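Acceptance Test
Short fiction. Filed under: Workshop Stories

The requirement had one line. Compare the Wiria finger set with the Oksanen finger set on household cloth, and recommend one for purchase by the first of July.

I was given a desk at Wetton, a key to the second-floor apartment the company kept across the street, and a log with 1723 rows already in it. The rows had been entered by my predecessor. There was no handover meeting. There was a box with the fingers in it, a torque driver, a bag of M3 screws and a Takex sensor with its cable cut short, and there was the log.

I read the log first. Each row had a run number, a finger set, a cloth, a grip width in millimeters, a result and a column headed Notes. The results were P for pick, S for slip and D for double, meaning that the fingers had taken two layers when one was wanted. For the first 800 rows the Notes column was blank. At row 801 it said: "Smooth pads are too quick to let go." At row 802 it said: "Same."

The Oksanen fingers were smooth. The Wiria fingers were ribbed. On paper the difference was small. Both mounted to the same linkage with the same screws, both closed parallel to within half a millimeter, and both were rated for the same load. The Oksanen set was cheaper and came with a certificate.

I began with towels. The smooth pads slipped on a thick hem when the grip width was set from the data sheet, and held when I took it down by five percent. The ribbed pads held at either setting but took doubles on thin cotton. I recorded this. I changed the fingers over and did it again with pillowcases. By the end of the second week I had a table that said what tables of this kind usually say. One set was better at some things and the other set was better at the rest.

My predecessor had reached the same table at row 1100. I found it pasted into a cell, slightly too large to read without widening the column. After it the notes got longer.

"Row 1164. Linkage has play in the outer left joint. Tightened."

"Row 1165. Play returned. It is not the screw."

"Row 1290. Tried with eyes closed. Could tell which set by the sound."

I checked the outer left joint. It had play. I measured it with a dial gauge, tightened the screw to specification, measured it again and found the same number. I ordered a new bushing. It arrived in five days and made no difference, so I wrote that down too.

The last 53 rows were all one cloth. The entry read "hooded, beige" and the task read "fold, hem first." Every run used the Wiria fingers. The grip width crept down by a tenth each time until it reached a value I would not have used, because at that width the motor is working against the pads before there is any cloth between them. The results were D, D, D, S, D, and so on to row 1722. Row 1723 was a P. The Notes column said: "Come in from below the ribbed band, not over it. Let it sag. Then close."

There was no row 1724.

I took the Wiria fingers across the street. I set the width from the data sheet and came in over the band, and got a double. I set the width from row 1723 and came in from below. I waited for the cloth to sag, which took longer than I would have allowed for in a program, and then I closed.

In June 2022 I sent in the recommendation. It ran to four pages, with the table on page two and the approach angle on page three. Purchasing read page one and asked for the certificate. I attached my photographs as an appendix.
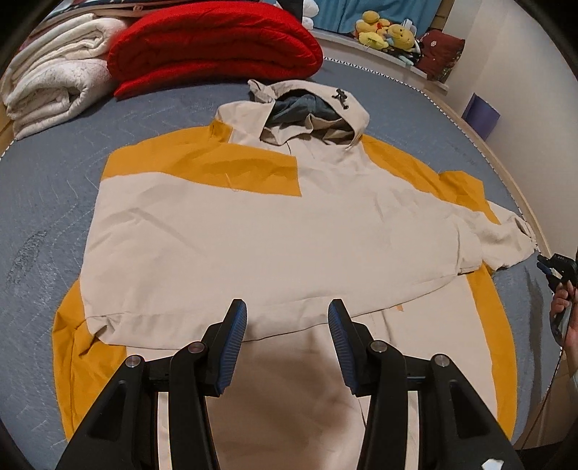

Ribbed pads, bed trials. 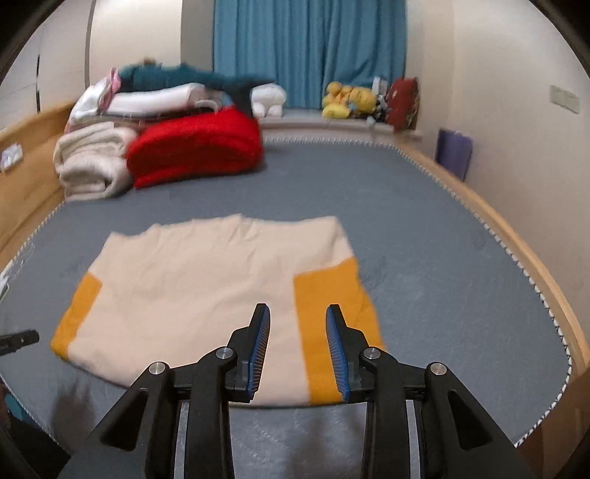 Purchasing came back with one query, which I copied into the log as row 1724, with my reply in the Notes column.

Which matters more on soft cloth, the pad surface or the grip width?

The approach matters first, then the pad surface. Grip width can be corrected afterward in software, within the limits of the motor.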